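O centro de visitantes do Memorial da Paz de Wunderlich abre às 9h, e às 9h já havia fila. Chega-se de autocarro, por uma estrada que foi arranjada até ao ponto exato onde os chanceleres dos dois países apertaram a mão, e nem mais um metro. O resto faz-se a pé, com gravilha nos sapatos.

O tratado que se comemora é o de 1624, assinado entre duas cidades que passaram os séculos seguintes a violá-lo. A sala principal trata o assunto com delicadeza: há um painel sobre a assinatura, outro sobre a amizade entre os povos e, pelo meio, um corredor bastante escuro que corresponde às guerras. Percorre-se em meio minuto.

A visita guiada dura 18 minutos e custa 3 euros, audioguia à parte. A guia explicou que a palavra «desculpa» não consta de nenhum dos textos expostos. Foi negociado assim. Em dezembro, quando as duas delegações vieram depor coroas de flores, os discursos falaram em «dor partilhada», «memória comum» e «páginas difíceis», e um senhor do meu grupo quis saber quem tinha escrito as páginas. A guia respondeu que a loja ficava à direita.

Mais interessante é o anexo, pago pela fundação Petov, onde se guardam as 2000 cartas enviadas por habitantes de ambos os lados da fronteira. Muitas pedem coisas que nenhum governo pôs na agenda: a devolução de um sino, o nome antigo de uma rua, uma campa. Estão em gavetas que se podem abrir, e foi ali que vi as pessoas demorarem-se. Uma das cartas limita-se a corrigir a data inscrita no monumento lá fora. A inscrição continua errada.

A cafetaria serve uma sopa diplomática, sem sabor identificável, e tem vista para o parque de estacionamento oficial – vazio, com os lugares reservados às comitivas ainda marcados a tinta fresca. O último autocarro para Gendik sai às 17h e não espera por ninguém, nem por quem ficou a ler cartas.

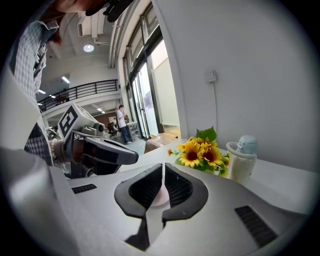
Eu fiquei, e acabei por voltar de táxi.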